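Der Korb, der Deckel und der Rest vom Raum

Galerie, April. Zusammengestellt von Agata Monti

Seit wir bei Pralik eingezogen sind, wird aufgeräumt. Man merkt es dem Raum nicht überall an, aber der Wille ist da. Duyên Phí hat für den Tisch in der Mitte eine dunkelblaue Decke besorgt, die an den Seiten Falten wirft wie ein Theatervorhang vor der Premiere. Gebügelt wird später.

Auf die Decke kommt nur, was einen Deckel hat oder einen verdient. Das ist die Regel, und sie hält meistens bis 12 Uhr.

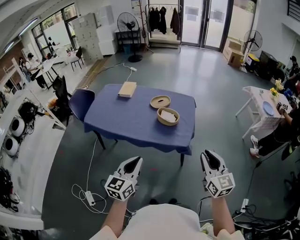
Der runde Flechtkorb stammt aus einer Haushaltsauflösung in Jerkuncombe und war dort die Nummer 341 auf der Liste, gleich hinter einem Fondueset. Sein Deckel hat einen kleinen dunklen Griff und liegt grundsätzlich daneben – schließen tut ihn hier keiner gern. Die flache Holzkiste haben wir von Savchuk, für zwei Euro und ein freundliches Gesicht.

Zum Thema Kartons an der Wand: Die kommen weg. Das steht seit Februar im Plan. Die Mäntel an der Metallstange dürfen bleiben, bis es draußen verlässlich warm ist, also bis Juni.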